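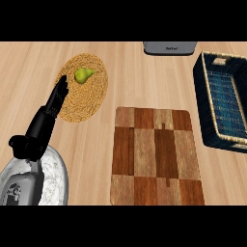

Chores desk: moving one pear

Clearing a table is still the chore most often quoted when people ask when a home robot will be worth buying. The Toncombe group has spent the spring on a small piece of it, in simulation, and Snædís Hedegaard sent us the July numbers.

The task is short. A pear lies on its side on a round woven placemat. The robot has to pick it up and set it down on a checkered cutting board, then return the arm to rest. An empty blue basket shares the tabletop and serves as the target in a second version of the task. One attempt is one trial. A trial fails if the fruit leaves the table, if the placemat is dragged more than a set distance, or if the time limit runs out.

Over 1,000 simulated trials with the multi-fingered hand, the current controller finished 89 percent. That is the headline figure and it should be read with care. The pear's starting position varied within the placemat only, and the lighting was fixed. When the group also varied the fruit's weight and surface friction, the rate fell, and Hedegaard has asked us not to print that figure until the runs are repeated with a corrected contact model.

The failures are more useful than the successes. Most fell into one group: the fingers close low on the bulb, the neck swings, and the pear rolls out over the fingertips. A person corrects for this without thinking about it. The controller has no signal for slip and keeps closing on the place where the fruit used to be. The placemat is the other problem. Coiled fiber is rough, and in the simulator it is a rigid disc with a texture drawn on it. A fingertip that brushes a real one will catch and lift the rim. Poul Lauritsen, who maintains the scene files, is building a deformable version, but it slows the simulation by a factor of 11 and will be used for a subset of trials only.

On transfer to hardware, there is little to report. The group plans 400 physical trials in the Plareo test kitchen, using the same table layout and real fruit in three stages of ripeness. Bruising will be scored by hand the following morning. No bruise model exists in the simulator, so a grip that crushes the pear currently counts as a success provided it ends up on the board.

So, can a machine clear the table? It can move one known object between two known places, most of the time, in software. Readers with shop-floor experience will recognize this as bin picking with a softer part and a worse fixture. Stacked plates, cutlery and anything with liquid in it are outside the present scope.

The scene files and trial logs will go to members on request once the contact fix is in. Send requests to Lauritsen and state which simulator version you run.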